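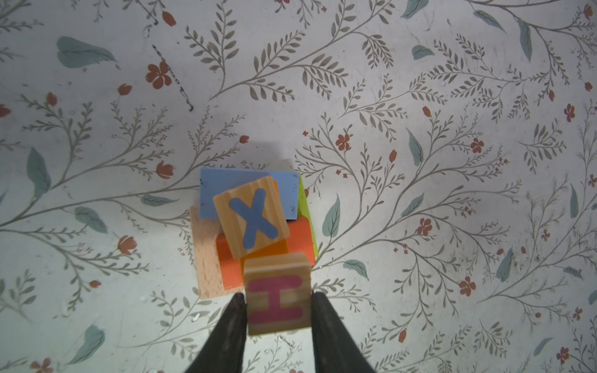 Cistow Blocks is a small collection of notes and pictures about wooden toy blocks, prepared in our house and kept in one folder. Most of the blocks come from mixed sets that lost their boxes long ago, so letter cubes and plain colored pieces are stored together. For this reason the list has two main groups: "letter", like the natural wood cubes with the pink H and the blue X, and "plain", like the orange, lime green and sky blue pieces. The color word in a letter entry means the color of the print, and the wood is not named again.

Contents

The folder holds 2062 pictures and a text list with 870 lines. One line is one arrangement of blocks, and an arrangement can have more than one picture.

Columns in the list

name: short name of the arrangement
group: letter, plain or both
cloth: pattern of the surface under the blocks
wear: clean, marked or chipped

Small specks and scuffs on the paint are written as "marked". Please use "chipped" only when a piece of wood is missing.

Known problems

Two lines from March have the same name. I did not rename them yet, please check the cloth column to see which is which. Peach and natural wood were also mixed up in several older lines.

Contact

Corrections to the list can be sent to Zbigniew Czerwiński. Please write the name of the arrangement in your message.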